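Section 4: Setting Up Your Pantry Scale

Welcome back, and thank you for sticking with us through the unpacking section, which we know was on the long side. Now that your Firnora scale is out of its carton and you've found the small bag with the feet in it, we can get it standing level and talking to your shopping list. Set aside a quiet stretch of the afternoon if you can, and pour yourself something nice.
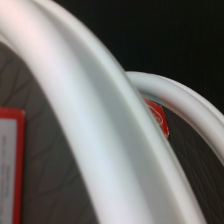
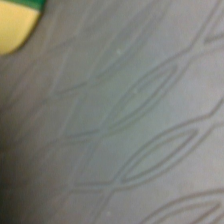 A box of raisins, close up:
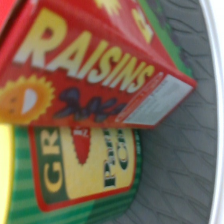

Do I have to level the scale again if I only slide it along the counter?
Any move longer than the width of the scale calls for a quick look at the bubble. If it is still inside the ring, carry on as you were. If it has drifted, go back to step 3 below.

4.1 Leveling

1. Turn the scale face down on a folded dish towel and press the four feet into their sockets. They go in with a good firm push, and you should feel each one seat.

2. Turn it right side up and put it where you plan to keep it. Counters near a dishwasher tend to tremble, so if yours is one of those, try the other side of the kitchen first.

3. Find the bubble at the back edge. Turn the two front feet, a little at a time, until the bubble sits inside the ring. Clockwise raises that corner and counterclockwise lowers it (we still have to say it out loud when we do our own).

4. Press down gently on each corner. If there's any rocking, one of the back feet hasn't gone all the way in.

CAUTION: Do not lift the scale by its weighing plate. The plate rests on a single post, and a bent post can't be repaired at home.

4.2 First calibration

1. Clear the plate and press ZERO. Wait for the dash to stop blinking.

2. Hold CAL until the display asks for a weight. Place the 1,000 gram weight from the accessory tray in the middle of the plate and take your hand away.

3. When the display reads DONE, lift the weight off and put it back in its pouch. Fingerprints don't matter much, but dents do.

Note: If the display reads E 37, the plate was touched while the scale was measuring. Press ZERO and begin again. You haven't hurt anything.

4.3 Teaching it your containers

This is the part most people enjoy! The scale can remember the empty weight of each jar, tin and canister you own, so that later on it only reports the food inside. It holds 182 containers, and we have yet to hear from a household that ran out.

1. Place the empty container on the plate with its lid on, or off, whichever way you mean to weigh it from now on.

2. Press ADD and choose a name with the arrow keys.

3. Press ADD once more to save.

Note: The glass Stimuston canisters sold as a set can differ slightly from one to the next, so please save each one separately.

If you get stuck, write to Rukhsana Jadoon at our help desk, with your serial number handy. She wrote most of this section and is always glad to hear which step lost you.

Section revised October 11, 2022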